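Two-arm club notebook, 8 June 2025

Cell: Truvberg (the grassy wallpaper one)
In: me, Araceli Quezada, Hui-mei Liao, and the first-years for the second half

Good day in Truvberg! We finally have both arms running from the same task list without one of them sulking in its home pose, and I want to get this written up before I forget which settings we ended on.

First job was the handover script. Araceli had rewritten the part that decides which arm owns the middle of the board, and it's so much nicer to read now. The old version had a fixed line down the centre and neither gripper was allowed over it, so you can imagine how well handovers went. Now each arm asks for the middle, gets it, and gives it back when it has retreated. For a handover they share it, at slow speed only. I have saved the slow profile as krawczyk_slow (Krawczyk being our name for the handover task, for anyone reading who missed the vote).

Ran the approach on its own 10 times before letting anything close on an object. No contact between grippers. The left one stops a bit high, so I dropped its waypoint by 3 mm and left a note in the config. 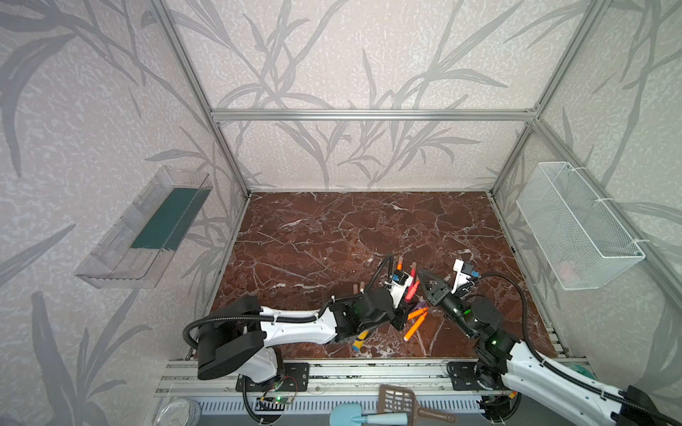 3 min read

The clutter is for Krawczyk: markers, foam cylinders and thin sticks, all in among each other on the marble-patterned board. Hui-mei's idea was that we'd been far too kind to ourselves with tidy rows, and she's quite right. Two orange foam cylinders lying at different angles is already a proper problem, as the grasp planner loves the first one it sees and then shoves the other while getting to it. The upright marker is easier for picking and much worse for the elbow, so I've asked for a taller keep-out zone over anything standing up.

Scores from the long run: 87 attempts, 26 of them clean from pick to handover to release. I know that doesn't sound like much, but last time we couldn't get through a single handover without a hand on the stop button, so I'm delighted. Most of the failures were late closing on the receiving side. Foam forgives you, sticks really don't.

Things to sort:

- Receiving gripper should wait for the force reading to settle. At present it waits for a timer, and the timer is a guess of mine from weeks back.
- Cable conduit on the right arm needs watching when the wrist rolls. Try the roll in the other direction first.
- Clear tray on the left wall and mesh basket on the right are the drop-off points for the July demo. Positions not taught yet.
- Scoop and trowel are for Loltico, so please leave them on the front ledge. (Loltico is the tool-use task, and I can't wait to start it.)

The first-years took over after the break and were brilliant. They jogged each arm by hand with the pendant, then wrote their own pick from scratch, and one pair got a marker up and back down on their second go. Cheers all round! Hui-mei has put their scripts in the Flevby folder with names on, so don't overwrite them.

Next session: force reading first, then repeat the long run with the same objects so that the numbers can be compared. Araceli has the key.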